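Revista > Equipo > A fondo

Buscar en la revista
Escribe aquí lo que buscas

Un año pegado a un eco de cinta

15/09/2020

Llevo toda la vida comprando ecos digitales y jurando que sonaban igual que los de cinta. Lo he jurado en bares, en locales de ensayo, en esta misma revista (perdón a quien me hiciera caso) y delante de Pilar Carrasco, con quien comparto estudio y que me dejó hablar hasta que me cansé. Luego se fue a su casa y volvió con una caja del tamaño de una maleta pequeña, la puso encima del órgano y enchufó el micrófono. Dijo «sí» tres veces. Me callé.

La caja era un Flundari de 1979. Si no os suena el nombre no pasa nada, a mí tampoco me sonaba. Es un eco de cinta de bucle, con cuatro cabezales de reproducción, un muelle de reverb al fondo y un frontal con más mandos de los que necesita cualquier persona sensata. Tiene una tapa con bisagra que hay que levantar para cambiar la cinta y un olor a armario de abuela que no se va ni dejándola abierta en la ventana una semana entera. Pilar me lo prestó «hasta que te aburras». Sigue en mi estudio y de momento no ha preguntado.

Lo primero que aprendes es que el tiempo de retardo no se ajusta, se negocia. El mando de velocidad va suave hasta la mitad y a partir de ahí salta, así que si quieres una corchea clavada al tempo lo llevas claro. Yo venía de escribir 600 en una pantallita y tener exactamente seiscientos milisegundos, hoy y mañana y dentro de un mes. Con el Flundari pones la oreja, mueves el mando un pelo, esperas a que el motor se decida y tocas encima de lo que haya. Las primeras noches me ponía malo. Después empecé a grabar sin claqueta y a dejar que el eco marcara el pulso, y me salieron un par de temas que con el metrónomo no habrían salido en la vida.

Y el sonido, claro. A ver cómo lo cuento sin usar la palabra «cálido», que la tengo prohibida en casa. La primera repetición sale casi entera, con un poco menos de aire. La segunda ya ha perdido el brillo y tiene un temblor muy ligero, como si alguien caminara por el piso de arriba. De la cuarta en adelante es otra cosa: una especie de coro lejano que se va amontonando y que, si subes la realimentación, te devuelve notas que juraría que no he tocado. Con el piano eléctrico es precioso. Con la guitarra limpia, también. Con la voz hay que tener cuidado, porque las eses se convierten en grava.

Donde más lo he disfrutado es con el Drarnimo, mi monofónico de batalla, un trasto de dos osciladores que siempre me había parecido un poco antipático. Es un sinte de los que te dan en la cara: mucho grave, filtro áspero, envolventes rapidísimas. Solo, cansa. Pasado por la cinta se le liman los dientes y de pronto tienes delante un bajo que respira. Grabé una secuencia de ocho notas, la dejé sonando mientras me hacía un café y cuando volví me quedé de pie en la puerta con la taza en la mano. Ese trozo está en el disco tal cual, con el ruido de la cafetera al fondo y todo.

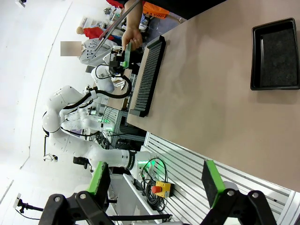
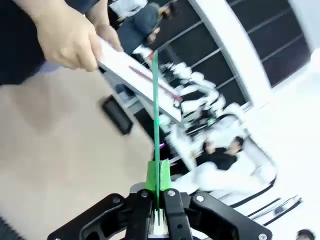 En la primera foto, la mesa con la bandeja negra y la rejilla ranurada; en la segunda, la tira verde y el tablero blanco.

Ahora la parte menos romántica. Un eco de cinta es una máquina con piezas que giran, y las piezas que giran se gastan. A los dos meses, el Flundari empezó a llorar. Las notas largas del órgano se iban de tono como un tocadiscos con la correa floja, y no era ese temblor bonito del que os hablaba antes, era mareo puro. Limpié los cabezales con alcohol y bastoncillos. Cambié la cinta. Cambié otra vez la cinta, por si la primera venía mal. Leí foros hasta las tantas, en idiomas que no entiendo, con un traductor que llamaba «cabrestante de barco» al eje de arrastre.

Al final hice lo que tenía que haber hecho el primer día y llamé a Vasilis Perić, que arregla magnetófonos en Stestthorpe y tiene el taller lleno hasta el techo de aparatos esperando turno. Le puse el eco por teléfono. Me dejó sonar un acorde de sol durante un rato larguísimo y me dijo: «Es el rodillo. Tráelo, y no toques nada más». Yo ya había tocado bastante más, pero eso me lo guardé.

El viaje fue en abril, con la máquina en el asiento de atrás y el cinturón puesto. Vasilis la abrió en un momento, pasó el dedo por el rodillo de presión y me lo enseñó: la goma estaba dura y brillante como una aceituna. También encontró un condensador hinchado en la fuente y un tornillo suelto que llevaba años paseándose por dentro. Le pregunté si era de la máquina. Miró un rato el chasis. «De esta no», dijo, y lo echó a un bote.

Me cobró menos de lo que yo temía y me puso deberes, que os paso por si tenéis un cacharro parecido:

Limpiad los cabezales y el eje cada 20 horas de uso. Yo lo apunto en una cinta de carrocero pegada a la tapa.

No dejéis el rodillo apretado contra el eje con la máquina apagada. Le sale una marca plana y luego oyes un golpecito en cada vuelta.

Comprad los bucles hechos si no tenéis buen pulso. Yo intenté empalmar los míos y en cada pasada el eco daba un hipo (uno lo dejé en una canción, tenía su gracia).

Encendedla un rato antes de grabar. El motor necesita desperezarse y la afinación de los primeros minutos no vale para nada.

Y la entrada, con alegría pero sin pasarse. Hay un punto, justo cuando la aguja empieza a asomarse al rojo, en el que la cinta comprime de una manera deliciosa. Un milímetro más y tienes un peine con papel de fumar.

De los ruidos hablo aparte, que sé que es lo que pregunta todo el mundo. Sí, hay soplido. Bastante. En una mezcla densa no lo oyes, y en una pieza de piano solo lo oyes desde el primer compás. Yo he acabado automatizando el retorno para que baje en los silencios, cosa que Pilar considera una traición – ella lo deja abierto siempre, y si entre canción y canción se oye la lluvia, pues se oye la lluvia. En los conciertos pequeños le doy la razón. En el disco, no.

¿Y las emulaciones? Pues mirad, me he vuelto menos fanático de lo que esperaba. Hice la prueba en serio, con el mismo pasaje de órgano por el Flundari y por el pedal que más uso, un Chae que lleva conmigo varias mudanzas. Igualé los niveles, barajé las tomas y se las puse a Pilar sin decirle cuál era cuál. De 5 tomas acertó todas menos una, y en la que falló se enfadó conmigo. Yo repetí la prueba al día siguiente y fallé más que ella, así que mi discurso sobre la diferencia abismal queda un poquito tocado.

Lo que sí cambia muchísimo es lo que haces con las manos. El Chae lo configuro y me olvido. Al Flundari no le puedo dar la espalda: se acelera, se satura, pide que le bajes la realimentación justo cuando estás a punto de cambiar de acorde. Toco con la izquierda y con la derecha voy montado en el mando, y de esa incomodidad salen cosas. Hay un final de canción, el de «Piso interior», que son dos notas mías y casi un minuto de la máquina desbocándose mientras yo intento frenarla. No he conseguido repetirlo en directo ni una sola vez.

También os digo que no me lo llevaría de gira. Pesa alrededor de doce kilos, no le gusta el frío, no le gusta que lo inclinen y, por lo visto, no le gustan los regletas baratas (me lo comunicó con un zumbido en mitad de una balada). Para tocar fuera voy con el pedal y tan contento. En el estudio, en cambio, ya no sé trabajar sin él: lo enciendo al llegar, antes que el ordenador, y mientras coge temperatura voy afinando lo demás.

Si os pica el gusanillo, mi consejo es que no compréis el primero que veáis anunciado como «funcionando perfectamente». Pedid que os manden una grabación de una nota larga, cuanto más aburrida mejor, y escuchadla con cascos. Preguntad cuándo se cambió el rodillo, y si os contestan «¿qué rodillo?», descontadlo del precio. Y buscad antes al técnico que a la máquina, que los buenos tienen lista de espera. La de Vasilis, la última vez que pregunté, iba por el otoño.

Pilar, por cierto, ha comprado otro. Lo tiene en su lado del estudio, con los mandos en un orden distinto y un sonido más oscuro que el mío, y ahora estamos probando a mandar la salida de uno a la entrada del otro. De momento se acopla todo. Os cuento en el próximo número.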